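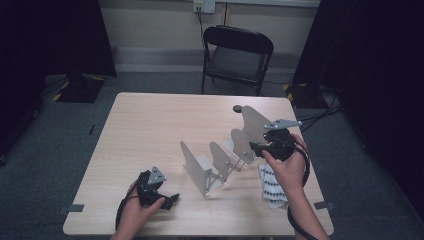 Figure 1. Both hand grippers in use at the metal rack, right gripper at the tallest plate.

3. Building and testing the hand grippers

The aim of this part of the project was to make a pair of grippers that a person can hold and work by hand, so that the same fingers can later be fitted to an arm. I did the work in the shared workshop at Wustthorpe. My supervisor, Houshang Kermani, checked the wiring before anything was switched on.

3.1 The grippers

The two grippers are near copies of each other. Each has a dark housing, two fingers and a grey metal plate on top. The plates are not the same shape. The left one is a small triangle with holes in it and the right one is longer and comes to a point. I would have liked them to match, but the long one was already cut when I changed the drawing.

Each gripper has its own cable. The right cable is thick and pulls on the wrist when the arm is raised, so I let it run down beside the forearm. A lighter cable is on the list for June.

3.2 The rack

The rack has four thin upright plates set in a slanting row, joined low down by rods. It was chosen as a test piece as the plates are thin and lean at an angle, and the fingers have to come in from the side to hold one. The front plate is easy to reach. The rear one is harder, and the right hand has to be lifted well clear of the table to get to it.

3.3 Test runs

I did 75 runs in seven sessions. A run was counted as good if the fingers closed on the chosen plate and held it while I counted to five. Finger position was logged during each run, and the longest log came to 3819 lines. I cut all logs at 3000 lines before plotting them.

Most of the failed runs were at the rear plate. In several of these one finger met the edge of the plate and pushed it. Softer finger pads helped a little. The results for each plate are in Appendix B, along with the wiring diagram.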